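Plolora library gets its new study tables, and they're already a hit
May 14, 2023
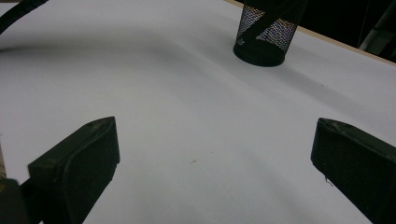 The upstairs study room at the Plolora town library opened again this morning with new white-topped tables, and the first readers were through the door before the lights had warmed up. After a winter of squeezing in beside the magazine racks, people finally have room to spread out!

The tables have smooth, matte white tops with a strip of light wood along the edge. That matte finish was the big request from regulars. The old desks were varnished so heavily that anybody sitting near the windows spent the afternoon moving their book around to dodge the glare.

"I put my papers down and just looked at all that space," said Saodah Ngau, who is studying for her bookkeeping certificate and came up on the first bus from Lurnard. "At home I work on the end of the ironing board. I'm going to be here every chance I get."

The library has kept things simple on top. Black mesh pencil cups are part of the new setup, and readers are welcome to borrow whatever they find in them, as long as it goes back before they leave. Staff are still looking for decent erasers (if you have a box you don't need, the front desk would love to hear from you). Chargers and reading lamps can be signed out downstairs with a library card.

The room seats 60 and the work cost $2000 more than planned, mostly because the old floor had to be leveled on the side facing Walta Street. The Friends of the Library covered the difference with their spring book sale, which must have been one of the best in years. People were carrying paperbacks out in laundry baskets, and the cookbooks were gone by lunch.

Twelve of the old desks found new homes too. The Mösli bakery took two for its back office, and the rest went to families in town who answered the notice on the library door. One of them is now a potting bench on Walta Street and looks wonderful covered in tomato seedlings.

There is more to come. A quiet corner with armchairs is planned for September, along with a homework club for middle schoolers. Sign-up sheets are at the front desk now, and there are 50 places.

The study room is open whenever the library is. Drinks with lids are fine, but please leave food downstairs. Groups that want to reserve a table can call the front desk or stop by in person, and anyone who'd just like to wander up and have a look is more than welcome.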